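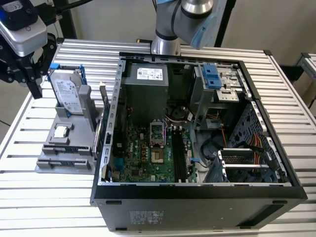

5 min read

My old computer stopped starting in October, and it took me three weeks to do something with it. In those three weeks I learned more about my own habits of keeping papers, photographs and letters than in the ten years before. I want to write it down while I still remember it well, maybe it is useful for someone.

First I should say I am not a technical person. I translate manuals and small contracts, and a computer for me is like a desk: I notice it only when it is full or when a leg is broken. When the machine went silent, my first thought was for the invoice I had to send the same evening. My second thought, which came much later, in bed, was for the recipes of my grandmother.

Some years ago I typed all her recipes from the notebook. The notebook is in my aunt's house, in another country, and the pages with soups are almost impossible to read now because of the fat and the steam. I typed them in a file with the name "kitchen new 3", and I was very proud of it. I told everybody in the family that now the recipes were safe. They were on one disk, in one machine, under one desk in Keltville.

A small repair shop near the bus station got the files out for me. It is called Sepp, the sign is very small and I passed it for years thinking it sells keys. They gave me back everything on an external disk and took less money than I expected. So this is not a sad story. But I came home with this disk in my coat pocket, and I did not enjoy the walk. I held it the whole way like an egg.

The same night I opened it and began to look. There were 572 files on the top level only, without any folder. I had folders also, of course, with names such as "new", "new new", "from old computer" and "from old computer old". Inside the last one I found a folder from the computer before, and inside that one the scanned papers for my first apartment. It was like moving house many times and never opening the boxes, only putting the boxes in bigger boxes.

I started to sort, and I made the mistake which I suppose everybody makes. I opened things and read them. A letter to a landlord about a window. My notes from a language course, where I wrote the word "thorough" eleven times to learn it. A list of what to take to a wedding, with the shoes underlined. By midnight I had sorted perhaps a dozen files and I had a headache.

The next evening I did it another way, and this is the part I would recommend. I did not open anything. I made four folders: Papers, Family, Work and Don't Know. I gave myself permission to put in Don't Know everything I wanted. It went fast. In the end there were 473 files in Don't Know, and I felt ashamed when I saw the number, but later I understood that it is fine. Most of it I will never need. If one day I need something, I know it is in there, and searching in one folder is easier than searching in nine.

Papers was the smallest folder and the most important. I printed some of it: the birth certificate, the diploma, the pension letters. A friend laughed at me for printing, she said it is like putting a horse in front of the car. But a paper in a drawer does not need electricity or a password, and I still remember my password for the tax office only on good days.

For the copies, I decided to keep it simple, or I know I would not do it. There are three places. One is the computer I work with now. The second is the external disk, which lives in the kitchen cabinet behind the flour (please do not rob me). The third is with my sister. I sent her a small stick in a padded envelope with the Family folder on it, and she sent me hers, so now each of us is the library of the other. I like this solution more than I expected. She called me the day it arrived and asked who is the man with the goat in one photograph – we talked for an hour and we still do not know.

I also tried an online service, Tilus, for the first month. It worked well, I have no complaint, but it wrote me an email each day to say that everything was all right, and after ten such emails I became nervous. Some people will like this. My neighbor uses Emetti for her choir music and says it is quiet, so perhaps I will try that one in spring.

Now, the recipes. I found "kitchen new 3" in the folder "new new". It opened without a problem. I read it from the beginning to the end, and I saw that I had typed only the parts I could use. Grandmother wrote little notes at the side: who liked it, who was sick that winter, how much sugar cost that year. I remember those notes. I left them out because at that time I thought a recipe is flour, eggs and minutes.

So I wrote to my aunt, and she photographed the pages for me, one after another, on the windowsill where the light is good. The pictures are a little crooked and in two of them there is her thumb. I am typing again, a page or two each evening, this time with the notes at the side also. The plum dumplings have the longest one. It says that they came out too heavy, that it rained, and that the whole pot was eaten anyway.

I am now at page 10. The soups are still to come, and for these I will need to call my aunt and ask her to bring a lamp.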